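Dusting with an audience: I went to the Ramus open morning

Local news, July

I've walked past the Ramus place on the old Thorlacius yard in Skindby more times than I could tell you, usually with shopping, and all I ever knew was that they did "something with robots" in there. So when the notice went up in the library saying they'd be opening the doors at 10 in the morning and anybody could come, I put my name on the sheet straight away!

I was expecting, I suppose, a big hall with cables and yellow lines on the floor. There is a bit of that downstairs. But most of the visit was about housework. Proper, ordinary, get-a-cloth-and-wipe-the-table housework, and I spent far longer than I'd planned watching it and asking questions.

There were roughly 15 of us, a good mixed bunch, a few families, some people from the college and a couple who'd thought it was the carpet warehouse (they stayed). We got a cup of tea and a name sticker and then a short talk from one of the engineers, who was nervous to begin with and then couldn't be stopped. The project is called Vusitz. The aim is a machine with two arms that can do light jobs around the home for people who find them hard, and they've started with wiping surfaces, which I'd have thought was the easiest thing in the world.

I was put right on that quite quickly. Think about what you do when you wipe a table. You fold the cloth first. You put one hand down somewhere to lean on and reach with the other, and you press a bit harder where there's a mark and hardly at all where there isn't, and you somehow know which part you've already been over. I've never once thought about any of it. The Vusitz team have to think about all of it, and they do that by watching people.

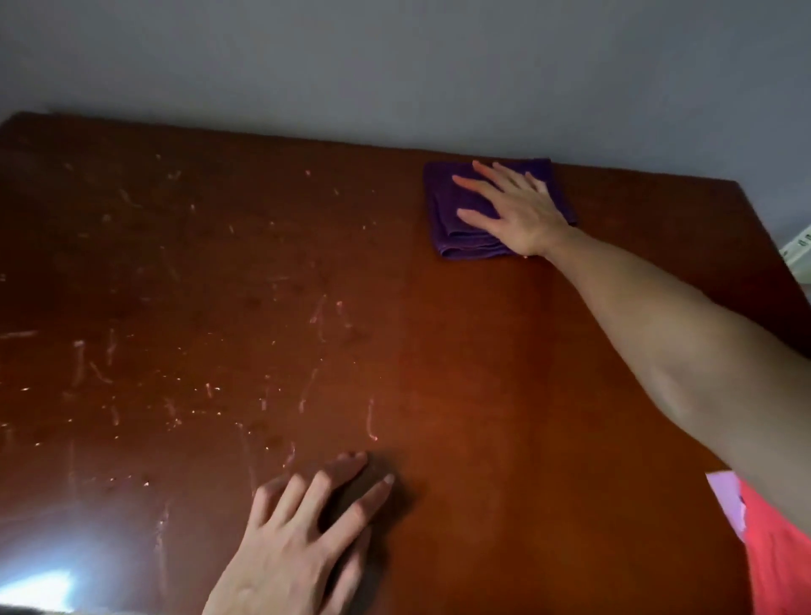 The thing I kept coming back to was the pressing. The engineer told us that an arm can be told where to go very precisely, so it will go to the back corner of a table and stop there every time if you ask it to, but telling it how hard to lean is another matter. If it's too light the cloth skates over the top and the mark stays where it was, and if it's too heavy the cloth stops dead and bunches up. She had us all try it with our eyes shut on a spare board downstairs, one flat hand on a folded cloth, and say when we thought we'd changed the pressure. I was hopeless. My neighbour at the board was very good and turned out to have been a French polisher, so I don't feel too bad about it.

They have 456 recordings of people wiping things, all done by hand by real people at an ordinary speed. I asked whether they tell the wipers how to do it and the answer was no, hardly at all. They're given a cloth and a surface and asked to carry on as they would at home. Some people go round in circles and some go back and forth. One or two, apparently, do the edges first and work inwards, which I found quite shocking — I'm a back to front person and always have been.

Somebody in our group asked about shiny furniture and this got the longest answer of the morning. Polished wood is a nuisance! It reflects the lights overhead, and where there's a bright patch of glare the software can't easily tell if it's looking at a clean bit of varnish or a cloudy mark. You and I just move our heads. We do it without noticing, a little tilt to one side, and the shine slides away and there's the smear we missed. The team are trying to get the machine to do its own version of that, having a second look from a slightly different place before it decides a patch is done. They said it helps a lot with whitish marks and not much with fine scratches, which of course don't wipe off however long you rub. Knowing when to give up is on their list as well. I could do with some of that myself.

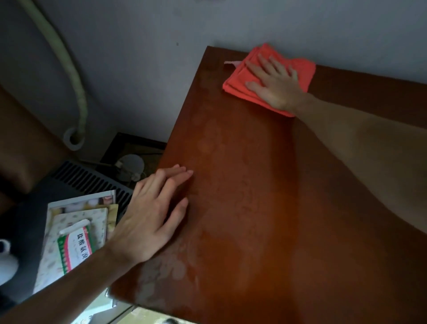
Wiping by hand with a folded orange-red cloth, the other hand resting on the smudged part of the tabletop.

After that we all trooped downstairs for the machine's turn. I'll be fair to it, because everybody was holding their breath and that can't have helped the people running it. The arms are slimmer than I'd imagined and they make a noise like a fridge thinking about something. One hand picked up the cloth on the third go. It laid it down on the test table, which is just a plain thing they use for trials, and off it went in long slow strips, very even, with a pause at the end of each one. It missed a strip down one side. Then it stopped, went back and did the missed bit, and a small boy near the front shouted "it saw it!" and got a round of applause, which I think was meant for the machine but he took it very well.

It is slow, though. I want to say that for anyone who has read the leaflet and is picturing a spotless house by teatime. The whole table took long enough for me to finish my tea and have a look at the noticeboard. The engineer said speed is the last thing they'll work on, once they're happy it won't knock anything over or lean on somebody's hand. There was a big red stop button on a stand, and one of the staff stood beside it from start to finish and didn't chat to any of us while the arms were moving. I was glad to see that.

A few bits from the questions at the end, in no order at all:

It can't fold its own cloth yet. A person folds it and hands it over. They've tried, and there was a short film of the attempts that had the whole room laughing, the engineers most of all.

It doesn't do things that are in the way. If there's a vase on the table it goes round the vase, and you're left with a ring of dust where it stood. A lady behind me said her husband does the same.

Nobody at Ramus would give a price or a date, and I did ask twice. They said they'd like to have it in a handful of homes for a trial first, and those would be homes where the person wants it and can send it away again if they don't get on. I thought that was a sensible answer, if a slightly annoying one for somebody writing it up.

They're looking for more people to come and be recorded, too. You don't need to know anything about robots, and they'd specially like to see some older hands and some left-handers, as nearly everybody so far has wiped with the right. It's a couple of hours with breaks, and they pay travel. I've put myself down. I did warn them that my technique is nothing special and the lady with the clipboard said that was just what they were after, so make of that what you will.

What I hadn't expected was to come home and look at my own sideboard differently. I got a duster out as soon as I'd put my bag down and stood there trying to catch myself doing it, where my left hand went, when I leaned, when I decided a bit was finished. I couldn't manage it. The minute I paid attention I went all stiff and did it badly, a bit like when you think about how you walk down stairs. I can see why they need so many recordings, and why they ask people to just get on with it.

There was a complaint, to be fair to everybody, and it was about the parking. The yard is shared with the tyre place and by the time the talk was over two cars were blocked in, and it took a while to find whoever owned the van. If you go next time, I'd leave the car by the church and walk down, it's hardly any distance and the path's been resurfaced.

Ramus say they'll open up again in the autumn and hope to have the cloth folding working by then. The sheet will be up in the library as before, on the board by the large print books. Bring a cardigan if you feel the cold, the downstairs room is chilly even in July.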